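A morning at the Skolgate food works open day

We nearly didn't go. It was Friday, it was raining sideways, and the car park at Clellum is a good ten minutes' walk from the gate. So glad we did! I've wanted to see inside the Skolgate works ever since we moved here, and they only open the doors to visitors in November, when the lines are quieter.

You start with the white coats and the hairnets (mine kept pinging off) and then a proper hand wash, which takes two goes because there's a light at the end that shows up the bits you missed. After that it's through the rubber curtain and into the smell. Fried potato, warm salt, a bit of paprika. I could have stood there all day.

The flakes come in by the sack and get mixed into a dough, then rolled into a sheet so thin you can see your hand through it. I had no idea stacked crisps were made from a sheet! They're stamped out in ovals, the trimmings go back in at the start, and each crisp rides through the oil on its own little curved cradle, so they all come out the same shape. Our guide said one batch makes 3956 of them before the sheet is changed over, and I have chosen to believe her.

My favourite part was the seasoning drum, an old Livetti machine that rattles like a train. They let us try crisps from before and after it. Plain ones, still warm, are lovely and I'd buy them, but apparently there's no call for it.

Then the packing hall, which is much louder. The crisps slide down in neat curved stacks, the tubes come along to meet them, and the lids go on with a snap you can hear over everything else. There were 14 of us in the group and we all went quiet watching it. A big board by the door said the hall had gone over 1000 shifts without an accident.

Last stop was the sample room, with long steel tables where tubes are stood up and looked over: lid, print, seam. I could happily have gone round twice.

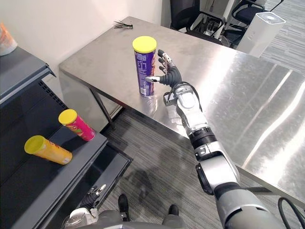 Tea was in the canteen afterwards, with a very good cheese scone, and the bus back into town goes from the Mathew Road side if you don't fancy the walk. Entry was £2, children free, and they ask for flat shoes.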